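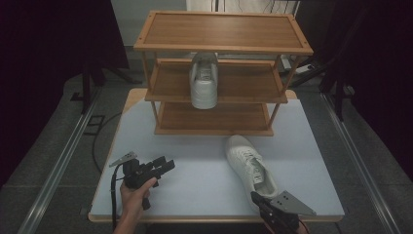 4.2 Changes in the work of returns staff

Before the trial at the Selinora returns centre, each clerk shelved shoes by hand and logged them at the end of the shift. Staff now record demonstrations with a pair of handheld grippers, and the shelving policy is trained on these recordings. Of 2000 demonstrations, 625 were kept. 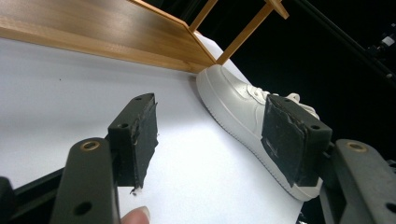

Figure 3. A white sneaker between the two padded fingers of a handheld gripper, beside a wooden rack.

Clerks reported less lifting but more waiting - mostly between resets. Azar and Sakamoto coded 130 comments, of which the largest group concerned wrist strain.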